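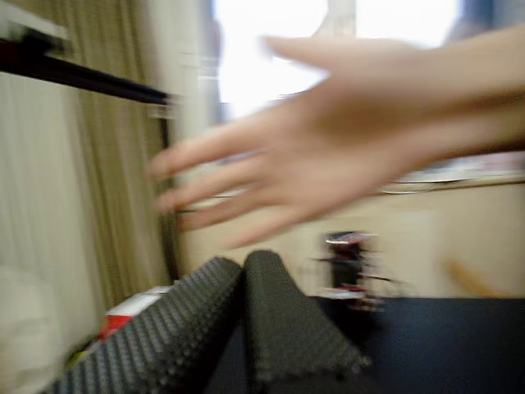 4.2 Hand signals and the use of the shared table

The second part of the Semix study looked at how people working close together over one table use their hands to get each other's attention. Section 4.1 dealt with speech. Here we report on gestures made over or next to the work, and on what the state of the table had to do with them.

Observations were made at 3 sites: the Jolley workroom, the Hrubý workroom, and the teaching bench at Cullitz. All of them are used for electronics and wiring, and at all of them the tables are shared between people who are not always working on the same thing. We logged 428 gestures in total. A gesture was logged if an open or pointing hand left the work and was directed at another person, or at an object another person was using. Reaching for a tool was not logged, even when it got someone's attention.

Gestures were coded into four types: the point, the flat palm (held still, usually meaning "wait"), the wave, and the sweep, in which an open hand crosses the space over the work from one side to the other. The first two were easy to tell apart. The last two were not, and the coders disagreed on them more than on anything else. We settled this by looking at direction. A hand that went back and forth was coded as a wave, and a hand that made one pass was coded as a sweep. Where only a short part of the movement had been recorded, the gesture was put in a joint category, "open hand, moving," and left out of the comparison between the two. 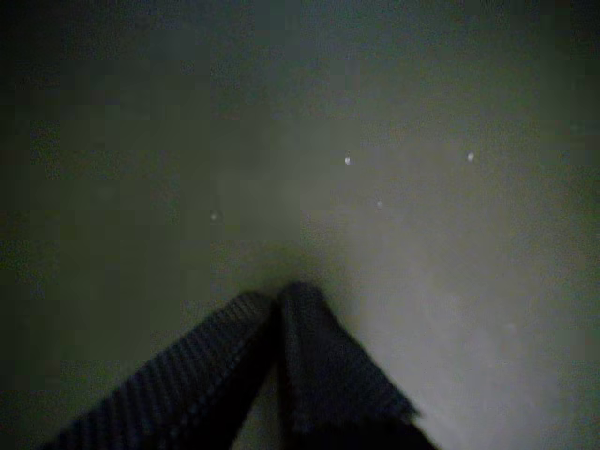
Lighting was uneven at every site, and we did not try to correct it. Recordings made in dim conditions were kept if the coders could still agree on where a gesture began and ended. When they could not, the gesture was dropped, and it does not appear in the total given above. We also kept a record of stretches with no gesture in them, so that the rate per session could be worked out from the full running time.

The sweep and the wave, taken together with the joint category, made up 137 of the logged gestures. They were used mostly when the other person was looking down at the table. Pointing was used mostly when both people were already looking at the same object. This agrees with what participants told us when we asked them about it afterward. Several said that pointing is no help until the other person has looked up, and that a moving hand over the table is the quickest way to make that happen without speaking over someone else.

Holding something made a difference too. People with one hand on a tool or a handheld device gestured with the other hand if it was free and otherwise spoke. Only rarely did anyone put an object down in order to gesture. We had expected this to happen more often, and the pilot sessions in September had suggested it would.

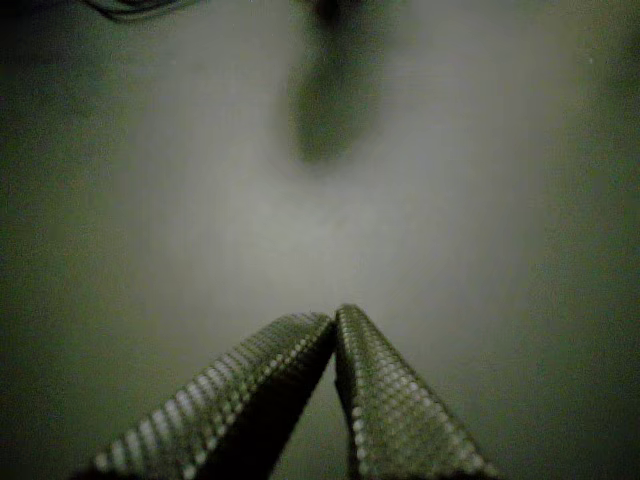

Clutter was rated separately, on a five-point scale, by a coder who had not worked on the gestures. A table was given a high rating when stands, boards, and loose leads took up most of the space between the people using it. At the highest ratings, gestures moved upward. The hand was raised well clear of the things on the table, with the fingers spread, and the flat palm almost disappeared. Figure 2 gives a case of a raised hand with wiring behind it.

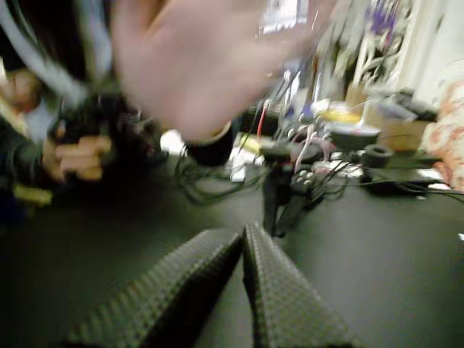

Figure 2. Open hand raised over the table, fingers spread. Behind it, a black tripod-style stand with red, pink, white, and black leads.

We cannot say from these data whether clutter causes the change in height. Crowded tables also tended to be those with more people around them, and a raised hand is easier to notice from farther off. In the 128 gestures made at tables with the two lowest ratings, the hand usually stayed below shoulder height, but these tables were rarely used by more than two people at once. Section 4.3 takes up group size and repeats the comparison for pairs only.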